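# Sweet Things on a Stick

My grandmother kept her skewers in a coffee can on top of the refrigerator, and she would no more have toasted a marshmallow on a twig than served soup in a shoe.

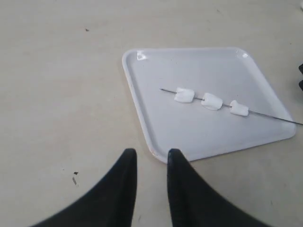

I thought of her all through May, when I spent a long and very sticky evening with Deividas Mockus, who runs the little dessert counter at Skisa and has opinions about marshmallows the way other people have opinions about baseball. He threads his in the kitchen, well before anybody lights a fire, and he likes a thin metal skewer and a plain white tray to lay it on. Three to a skewer is plenty, he told me (I had been hoping for five!), and they need a bit of air between them, so the heat can get at the sides.

Push slowly, he says, and give the marshmallow a small twist as it goes on. If it drags, wipe the point with a damp cloth and try again. Then comes the toasting, which he does low over the coals for 2 minutes, turning the whole time, while his neighbor Vilhjálmur Bech stands by with the graham crackers and complains that his own are better burned.

I went home smelling of smoke and bought a set of skewers the next morning. They live in a coffee can now, up on the refrigerator.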